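Toy tray

A toy tray, also called a sorting tray or play tray, is a shallow, flat-bottomed tray with raised edges used in the home to hold small toys while they are being played with, sorted or put away. It is distinguished from a toy box by its depth, which allows the whole of the contents to be seen at once. Trays are commonly used on a table, a bed or the floor, often together with a cardboard box into which the toys are later packed.

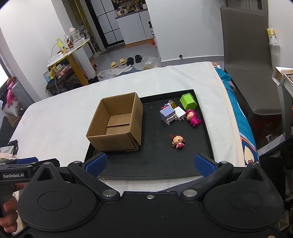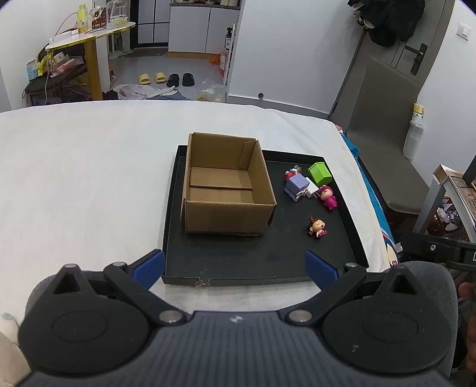
Black tray with an open cardboard box, dolls and other small toys

Form and materials

Most household toy trays are rectangular and made of moulded plastic, although pressed metal, bamboo and coated fibreboard are also found. The rim is usually low enough for a child to reach over and high enough to stop small items from rolling off. Dark colours are favoured by some households because light and brightly coloured pieces are easier to pick out against them.

The Stodero pattern, a plain tray with no internal divisions, is among the simpler types. It measures 45 centimetres along its longer side and weighs 906 grams. The Geda pattern is of similar size but has 9 moulded compartments, and is used mainly for beads, blocks and doll accessories. Boström trays have a removable rim and may be stacked.

Use

On soft furnishings such as a bed, a tray provides a firm surface on which small figures can stand. A sheet or cloth is sometimes laid beneath it to protect the bedding from marks and to catch stray pieces. Larger trays may bow if lifted by one end when loaded, and are best carried with both hands.

In tidying, the box is either stood beside the tray or placed within it. Standing the box inside keeps dropped items within the rim but reduces the area left for sorting. Toys are generally grouped by kind or by size before packing. Heavier blocks are placed at the bottom, with dolls, plush figures and items having fine projecting parts laid above them. Very small accessories are often kept in a separate bag or tin.

Boxes

Reused shipping cartons are widely employed for toy storage. Flaps may be folded inward, which leaves the opening clear and stiffens the walls, or cut away altogether. Cartons with torn seams or softened corners are normally reinforced with tape or replaced. The Hokwood toy carton, sold flat, is a single-wall box of 379 grams with a reinforced base.

Care

Plastic trays are washed in warm soapy water and dried before use. Adhesive residue from tape and stickers can be loosened with a little cooking oil and wiped off with a cloth. Fibreboard trays should not be soaked, as the core swells at the edges.

Safety

Small toys and detached parts present a choking hazard to children under three. Trays holding such items should be kept out of their reach and cleared after play.

See also

Toy box
Drawer organizer
Serving tray
Dollhouse accessories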